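**Brandão Bath and Tile, Brikport showroom**
*Customer guidance: freestanding tubs with rim-mounted faucets*

**1/15**
Brandão receives more questions about freestanding tubs than about any other item on the Brikport floor. Most of them concern daily use: where the shampoo goes, how the rim is cleaned, and what to do about a black faucet in a hard-water area. The following posts set out the guidance our floor staff give in person. They apply to tubs with the faucet mounted on the rim. Tubs with a floor-mounted filler will be covered separately in October.

**2/15**
A rim-mounted faucet takes up space that a bather might otherwise use for bottles, a cup or a folded washcloth. Customers often measure the length and width of a tub with care and leave the rim out of the drawing. We ask that the flat part of the rim be measured on all sides, with the faucet and its controls marked in place. The figure for "overall width" in a catalog does not tell you how much of that width is level.

**3/15**
On the display floor we keep everyday bottles on the rim beside the black spout. Visitors may move them, lift them and put them back. Reaching for a bottle from outside the tub is a different motion from reaching for it while seated, and both should be tried before an order is placed. Staff can provide a bath mat and a towel to anyone who wishes to sit in the tub. Shoes must be removed.
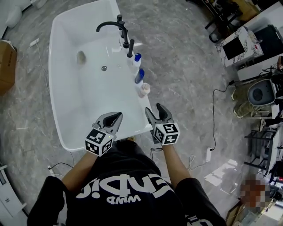 One reply to an earlier post asks whether bottles left on the rim all year will mark the surface, and whether it would be safer to keep nothing there at all. The writer has had a ring under a conditioner bottle since spring and has tried baking soda without success.

**4/15**
In reply: most rings of this kind are product residue and hard-water deposit. They sit on the surface and come away with patience. Lay a cloth soaked in warm water and mild dish soap over the ring for 15 minutes, then wipe in straight lines with a soft cloth. Repeat on a second day if needed. Please do not increase the pressure. Baking soda is a mild abrasive and can leave a dull patch on some glossy finishes, even when the ring itself is gone.

**5/15**
There is no need to keep the rim bare. We suggest that bottles be lifted once a week and the rim wiped dry under each one. Products containing hair dye, henna, self-tanner or tea tree oil should be stored elsewhere. These are the four that appear most often in our service notes, and a stain from dye may not be removable at home. Bottles with a narrow base should be kept on the side of the tub away from the door, where sleeves and towels are less likely to catch them.

**6/15**
On the number of bottles: a household of two adults can usually manage with shampoo, conditioner and one body product on the rim. Anything more should go to a shelf, a stool or a wall niche. Forkwood, our supplier for bath furniture, makes a narrow stool that stands level with most rims. Customers are welcome to place one beside any tub on the floor. A plain kitchen stool will serve equally well if the feet are capped and the seat can tolerate water.

**7/15**
Pump bottles deserve a separate word. A pump is convenient with wet hands, but the nozzle will drip between uses, and it should point in toward the basin. A drip that falls outward runs down the outer wall of the tub and dries there, where it is seldom noticed until the floor is cleaned. If the pump head locks, lock it before moving the bottle. Refill at the sink and not at the tub.

**8/15**
Matte black faucets are now requested more often in Brikport than chrome. The finish is durable when treated gently. It does show mineral spots – white on black is unforgiving – and the remedy is a dry cloth after each bath. Vinegar, lemon juice, bleach and any spray marketed for lime removal should be kept away from it. If spots have already formed, use warm water and a drop of dish soap, wait, and dry the surface completely.

**9/15**
Controls should be tested for reach before purchase. Stand where you would stand to fill the tub, and turn each control without leaning on the rim. Then consider who else will use it. A child or an older relative may need to reach the cold side first. Where a hand sprayer is fitted, ask a member of staff to explain how the hose is stored and what access is required to replace it. The answer differs by model and may affect where the tub can stand.

**10/15**
Customers fitting out an entire bathroom should look at the tub and the toilet during the same visit. Whites differ between makers, and a difference that is slight in a catalog can be obvious in a small room. Our tub display and our sanitaryware are kept in the same hall for this purpose. Please ask for a loose sample where one is available and hold it against the rim. Look again near the entrance, where there is daylight, before deciding.
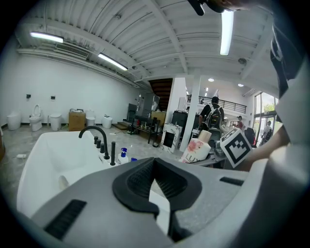 Ceiling lighting also affects the comparison. Fluorescent tubes will make some whites look cooler than they will at home under warm bulbs. If your bathroom has no window, bring one of your own bulbs or note the color temperature printed on its base. Staff at the tile desk have a lamp in which it can be tested.

**11/15**
A note on clearance. We recommend that a cleaning cloth and the hand holding it should pass freely between the tub and the wall. On a 70-inch tub placed lengthwise, that gap is long, and whatever falls into it will stay there unless it can be reached. Customers with a narrow room may be better served by a back-to-wall model. These look much the same from the front and remove the gap entirely. Prices are comparable in most ranges.

**12/15**
Floor tile under and around the tub should be finished before the tub is set. Marble-look tile in gray is popular and forgiving of dust, but a glossy version will be slippery once soap reaches it. Ask for the slip rating in writing. Itov produces a gray with light veining in both a glossy and a textured finish, listed as tile 507 in our price book. We supply the textured version for bathroom floors. The glossy version is sold for walls only, and orders that say otherwise will be queried by telephone.

**13/15**
Weekly care, for those who wish to save one post from this thread:

- Lift all bottles and wipe their bases.
- Wipe the rim, working toward the drain.
- Rinse with plain water and dry with a soft cloth.
- Dry the spout and controls separately, with a clean cloth.
- Remove hair from the drain by hand.
- Wipe the outer wall, including the side facing the wall of the room.

No scouring powder, steel wool or melamine sponge should be used at any stage.

**14/15**
Several customers have asked about bath pillows and trays. A pillow held by suction cups should be taken off after every bath and left to dry on a towel rail. Water trapped behind the cups encourages mildew and may leave circles on the surface. Trays that span the tub must rest on level rim at both ends. With a rim-mounted faucet in the middle of one long side, the tray will have to sit toward the head or the foot. Please bring your tray to the showroom and try it. Candles may be placed on a tray but may not be lit on our premises.

**15/15**
The Brikport showroom is closed on Monday. On all other days, tubs may be tried until 4 p.m., after which the floor is cleaned and the display bottles are wiped and returned to the rim. Measurements of your room, even approximate ones drawn on an envelope, are of great help to our staff. Questions may be left as replies to any post above – those on cleaning are answered by the service desk, and those on stock and delivery by the sales desk. Replies concerning an existing order should be sent by direct message with the order number.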